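Surnora revises its house rules for two-arm benches

Surnora has put out a new edition of its house rules for shared two-arm benches. It takes effect in January and covers the sites at Osel and Patstead, including the small sorting cells that were left out of the last edition. The document has grown to 19 pages, mostly down to a longer section on cables and a new one on loose parts.

The main change for operators is the start check. Until now each bench had its own sheet, and some of these had drifted a long way apart. There is now one sheet for all benches. It asks the operator to look at the grippers, the cable runs, the fixings at each arm base and the table surface, in that order, and to sign before power goes to the arms. A bench that fails any line stays off until a second person has looked at it.

Cables get the most space. Any cable that follows an arm must be clipped to a link and must have enough slack at the wrist for a full turn. The slack must not reach the table when the arm is at its lowest working point. Clips that have been taken off for repair have to go back on before the next run, even a short one. 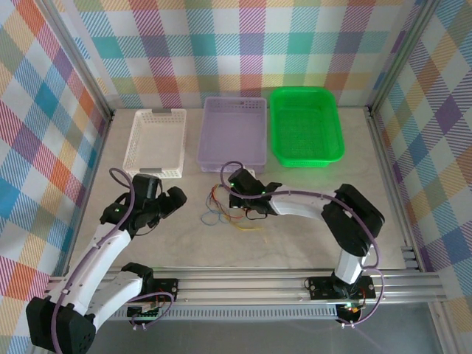
Wire sorting on a two-arm bench, with three baskets along the back of the table.

Loose wire is now treated as its own class of part. It snags more easily than boxed or moulded parts, and 64 of the 244 stoppages logged across both sites last year were put down to wire caught on a gripper or a basket rim. Under the new rules only one arm at a time may enter the pile. The other must hold clear until the first has lifted away. Baskets must be checked before a batch starts, and anything left over from the previous batch goes back to stores.

The rules also set a speed limit of 100 millimetres a second for any move made within a hand's width of the table. Several operators asked for a higher figure during the comment period. The limit will be looked at again once the sites have a few months of logs to compare.

Patterned side and back panels are still allowed, provided they are fixed to the frame and do not hide the arm bases from the operator's position. Electronics mounted below the front beam may stay where they are for now. A separate note on covers is being written with Amadi, who supply the bench frames, and will go out with a later issue.

Printed copies of the start sheet can be had from either site office. Old sheets should be handed in by the end of January.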